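Demonstrating the card-flip task: FAQ

How many demonstrations does Coson need?
We recorded 40 by remote control. The first 34 go to training and the rest are held out.

Where should a run start?
With the gripper open and the fingertips level with the base of the board, pointing at the tab to be pushed.
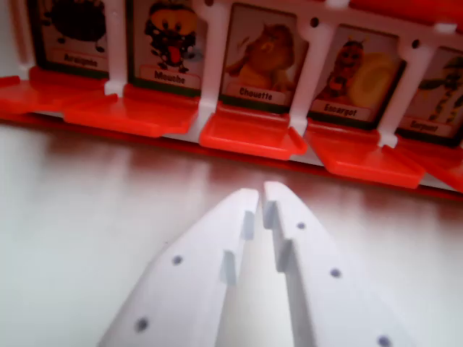

Do not correct a missed tab halfway through – discard the run and start over.

Can I guide the arm by hand?
Yes, in Bastum mode 2. Keep your hands behind the wrist camera.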